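Omeck Trail Journal Plan – hosting for hikers who blog

Got a trail journal stuck on some old free platform? Move it. We do the hauling, you keep walking.

What you get
Your own domain, or one you bring. Photo storage for 1,000 full size pictures. Posting by email from any phone, so one bar of signal at the top of a pass is enough. Drafts save on the phone til you're back in range.
Daily backups. Restore with 2 clicks, from your account page.

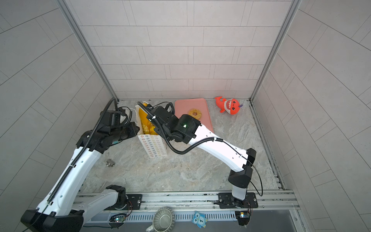 Moving your old posts
Up to 200 posts moved free. Comments come too, dates stay put. Old links get forwarded to the new adress so your readers don't land on a dead page. Bigger archive? Write first, we'll quote it.
Things that don't move well: hit counters, guestbooks, music players. Sorry.

Themes
Three to pick from at signup.
Westerberg – wide photos, small menu. Most long-distance people take this one.
Arier – map strip on top, day and mileage under each title.
Wositville – plain text, loads fast on bad motel wifi.
Switch any time, posts stay where they are.

Gear lists
Built in. Type the item and the weight, ounces or grams, it adds up base weight for you. Share the list as its own page or drop it into a post. Max 200 items per list, if you carry more than that we can't help you. 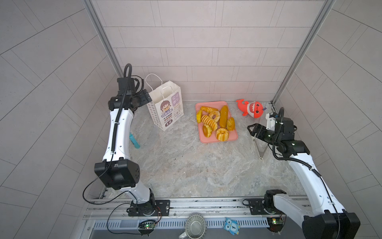

Two arms, tiled walls, marble-patterned floor.

Before you leave
Set up email posting at home and send a test. Then send one with a photo. Put your tracker link in the sidebar if you want family to follow along. Turn on comment approval – spam piles up fast when you're nine days from a computer.

Going quiet for the winter? Put the plan on pause. Site stays up, no new posts, lower rate. Unpause in March or whenever.

Support
By email, mornings mostly. Vilgot Granström answers migration questions himself, include your old blog address and tell him when you start walking. Please don't book a move the night before your flight.

Not included: custom design, online stores, newsletters over the free limit.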